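Nikcombe opens up its two-arm bench routine to everyone

NAMIDDALE, January. We get asked all the time how we keep our two-arm cell in shape, so we're putting the whole routine online, free, starting this month. I run the bench here at Nikcombe and I wrote most of it (on my lunch breaks, so forgive the coffee-break tone!).

We call it Umum, after the folder it lived in for years. It's 18 pages and covers the bolts on the base plates, the cable slack at each wrist, the gripper fingers and the table covering. Yes, the table covering! We use brown kraft paper with a grid of blue tape, and when the tape starts to peel and wander, we peel it all up and lay it again before touching any saved positions.
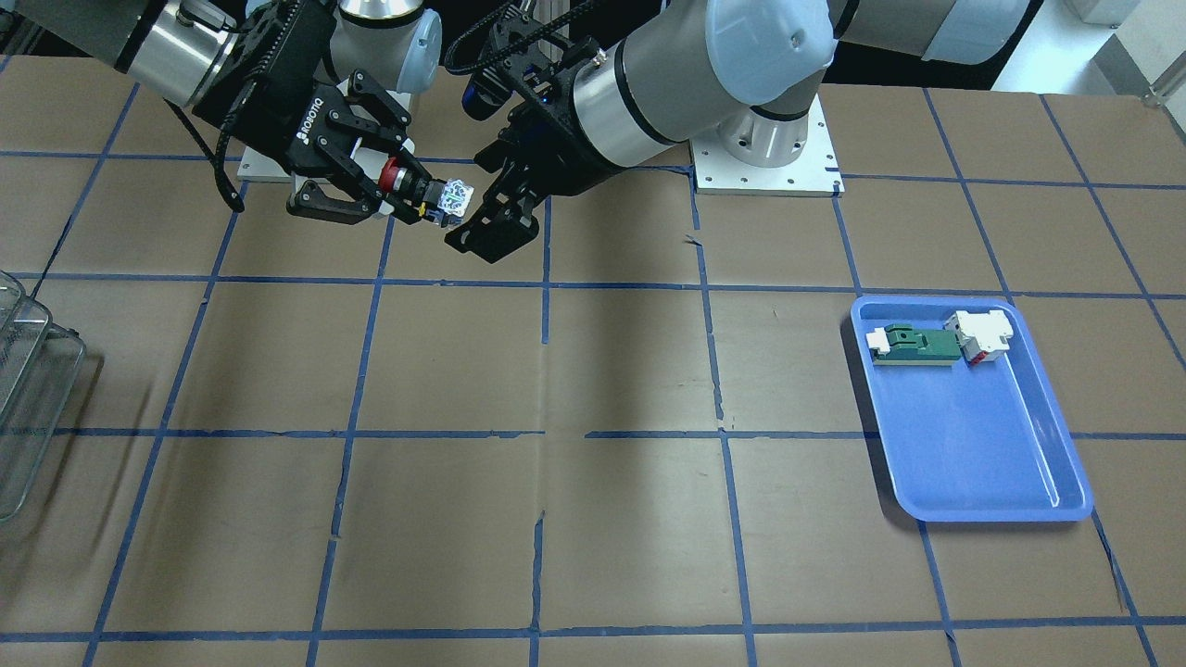

The part I'm fondest of is the handover check. You run both arms slowly toward each other with a small part in one gripper and the other one open, and you watch the cables the whole way in. If a loop pulls tight, stop and re-clip it. We do this every 7 days and after any finger swap, and it's the check I'd keep if I had to throw out the rest.

Our friends at Begović tried an early draft on their own cell and sent back 2 pages of corrections, all of them fair, and they're in.

Umum is on the Nikcombe website now. Print it, scribble on it, and send us what we missed.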